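Subject: Re: [Jarstead-Neighbors] Toy swap at the Plerklow Hall in November?

Hi all,

Sorry to be slow getting back to this, it has been one of those weeks with a cold going through the whole house. I was so pleased to see the question come up, though!

> Is the toy swap happening again this fall? We have outgrown
> half of what we own and the closet won't shut. Also, do
> puzzles have to be complete, and is it okay to bring things
> that need batteries? We're new to Jarstead and missed the
> last one.

Welcome, first of all, and yes, it is happening! We have the big room at Plerklow Hall in November, the same as last year, and doors open at 8 in the morning for drop-off. Swapping starts an hour and a half later, so you have 90 minutes to unload, find the coffee, and talk to people (I always use up most of mine on the talking part).

Puzzles should be complete if you can manage it. If you know a piece is missing, write that on the lid and somebody will very likely take it anyway. My own kids did a lighthouse puzzle with a hole in the sky for years and loved it just the same. Battery toys are fine – please take the old batteries out at home, and tape the little screws down if you have to leave a cover off.

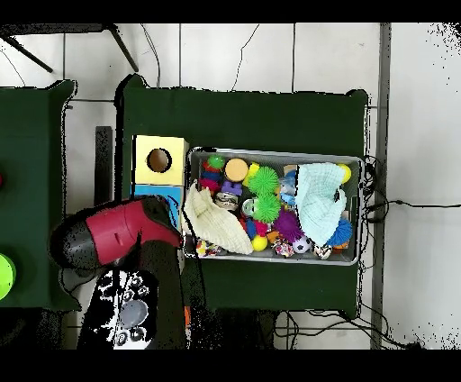
We'll use the ticket system again. You get one ticket for each thing you bring, and big items like ride-ons and dollhouses get three. Last fall we took in 1,937 items, which I still can't quite believe, and 239 were left at closing time. Those went over to the Farkia thrift store on Voicu Street, and they have said they will take our leftovers again.

A few things we can't accept: car seats, crib mattresses, and anything that has been recalled. Stuffed animals are welcome if they have been through the wash. Last year I came home with a bear bigger than my laundry hamper and had to do him at the laundromat, so please measure your washer before you fall in love with anything.

If you have a folding table we could borrow, reply to me off the list and tell me how long it is. We were short last time and ended up putting the board games on the stage, where half the people never saw them.

Looking forward to meeting you, and bring the kids!

Warmly,
your toy swap organizer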